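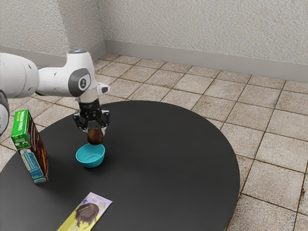
**Ulleck, 28th August.** Prekex has finished resetting the pick-and-place cell at its Ulleck site, and has rebuilt the simulated copy of the cell to match. The arm and its two-finger gripper are back on the regular test program.

The cell was first set up in 2018. It moves small items of mixed shape over a round table and lowers them into a bowl. Operators had reported that rounded, glossy items were being released off center, and that the error grew over the course of a shift. Boxes and flat packets were not affected to the same degree.

Technicians traced the fault to play in the gripper linkage. Wear at the pivot pins let one finger close slightly ahead of the other, which turned round items in the grip before the arm began its move. The pins and bushings were replaced and the fingers realigned against a setting block. The tool center point was then measured again and entered in the controller, where the old value was off by 2 mm.

Changes were first run in simulation. The model holds the arm, gripper, table, bowl and a small set of grocery items, and uses the same motion program as the real cell. In the revised routine the gripper carries the item over the bowl and stops with its underside close to the rim before the fingers open. The earlier routine released from higher up. Closing force for round items has been lowered, and the arm now pauses briefly after each grip so that the item can settle.

The new settings were checked over some 2000 simulated cycles before they were loaded on the hardware. Prekex said the first shifts on the real cell showed no off-center releases, but that it will wait for more running hours before closing the fault report.

The maintenance sheet has been updated as well. Finger alignment is now checked every 10 shifts, and the linkage is to be stripped and inspected each January. Spare pins are held at the Hullinness store.

A second cell of the same layout, at Hullinness, will get the same parts and settings at its next planned stop. Its simulated model has already been updated.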